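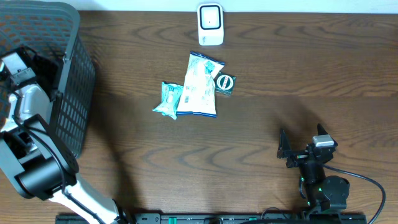 **Website replaced overnight by an intruder's message. What must be reported, and when may the site be restored?**

Posted by Obsa Woldegiorgis
Monday, November 9, 2020

I am the office administrator for Handberg Community Library Association. Our public website is hosted by Rovex on a shared plan and was built by an outside contractor whose agreement ended in March. Early this morning a member of the public telephoned to say that our home page had been replaced by a black page carrying a slogan and the name of a group unknown to us. I confirmed this at my desk.

The position at present is as follows.

The home page and the events page were both overwritten. The catalog is run by a separate supplier and appears to be unaffected. The site has a newsletter sign-up form, which holds 920 email addresses with first names. It also has a room booking form, which has stored 134 requests. Each of those contains a name, a telephone number and, in most cases, a street address. No payment details are taken through the site.

Rovex has offered to restore last Thursday's backup within the hour. My director wishes to accept so that the public sees a normal page by noon. I am uneasy about this but cannot say exactly why. I would be grateful for guidance on these matters:

- whether we should accept the restoration now
- whether the people on the two forms must be told
- whether the message left on the page tells us anything useful about who was responsible
- what should be changed before the site is opened again

The site uses the Vosel content manager. I do not know which version. The contractor's account is, as far as I can tell, still active.

---

**Posted by Yimer Desk (site moderator)**

Please do not accept the restoration until a copy of the damaged site has been taken. Ask Rovex in writing for the following, and ask them to confirm each item separately:

1. A full copy of the site files as they stand now, with file dates preserved.
2. A full copy of the database as it stands now.
3. The web access logs, the file transfer logs and the control panel login records for as far back as they are held. Many shared hosts keep these for a short time only and delete them automatically, so this request should be sent first.
4. Confirmation of the date of every backup they hold, including those older than last Thursday.

While this is being done, the site may be replaced with a plain holding page stating that the website is temporarily unavailable and giving the library's telephone number and opening hours. The holding page should be a single file with no forms and no connection to the database. Your director's concern about the public seeing the slogan is reasonable, and a holding page answers it fully.

The difficulty with last Thursday's backup is that the overwritten page shows only the date on which the intruder chose to be noticed. Entry may have been gained days or weeks earlier. If so, the backup will contain whatever file or account was used to get in, and the same thing may happen again by the end of the week. In a case handled on this board last year, a parish office restored its site 3 times before the additional administrator account was found.

On the message itself, I would advise you to record it and then set it aside. Save the text and take a screen capture showing the time. A name on a defaced page is a claim and should be described as such in anything you publish. Groups copy one another's names, and automated tools place the same page on hundreds of sites that share a single outdated component. Your public statement should not repeat the slogan or the name.

With regard to the forms, you should proceed on the assumption that a person able to overwrite pages was also able to read the database, unless the logs show otherwise. Whether notice is legally required depends on your state. The rules differ in what counts as personal information, and names with email addresses alone are treated differently from place to place. Please contact your association's attorney and your insurer today. Many policies require prompt notice and some provide an attorney for this purpose. Do not wait for the technical findings before making those two calls.

Before the site is reopened:

- Disable the former contractor's account. Do not delete it, as its login history may be needed.
- Change the passwords for the hosting control panel, the database, file transfer and every Vosel user, from a computer that has been checked.
- Turn on two-step login wherever it is offered.
- Install Vosel afresh from the publisher's current release, together with current copies of any add-ons. Bring across the text and pictures only after they have been looked through.
- Review the list of administrators and remove any name that cannot be matched to a current member of staff.
- Remove old booking requests. If a room was used and the matter is closed, there is seldom cause to keep the requester's street address on a public web server. Check your records policy before deleting, and complete the copies listed above first.

You may also file a report with local law enforcement and with the federal Internet Crime Complaint Center. Keep the reference number with your copies.

---

**Posted by shelfmark_218**

Just restore the backup and change the password. We had this at my work and it was fine. It's nearly always an old plugin. Also get off shared hosting if you can.

---

**Posted by T. in Records**

I would support the moderator's reply and add some points on paperwork, as this is the part that is usually reconstructed from memory afterward and done badly.

Open a written log now. Each line should give the time, the person, what was done and how it was done (telephone, email, control panel). Enter the call from the member of the public as the first line, with the caller's name if it was given. Enter your director's instruction and the reply you gave. If Rovex staff tell you something by telephone, send a short email back the same day stating what you understood, and note that the email was sent.

Name one person to speak for the association. Front desk staff should have two sentences they may read out and should pass any further inquiry to that person. Something close to this has served us well:

*"The library's website is unavailable while a security matter is reviewed. Borrowing, returns and room bookings continue as normal at the desk and by telephone."*

Do not say that no personal information was affected. You do not know that yet, and a correction issued later will be harder to write than a careful first statement.

Check also whether any staff member used the same password for Vosel and for office email. In our own review this took around 20 minutes and produced two names. Email accounts should be examined for forwarding rules that the account holder did not set up.

Lastly, find the contractor's agreement. It may contain a clause on handing over accounts at the end of the work, and your attorney will ask to see it.

---

**Posted by Obsa Woldegiorgis**

Thank you. The director has agreed to the holding page, and it is now in place. Rovex has acknowledged the request for logs and states that access records are kept for 14 days. The insurer has been notified and will assign someone tomorrow. The contractor's account has been disabled. I have not yet been able to establish the Vosel version and will ask Rovex to read it from the copied files.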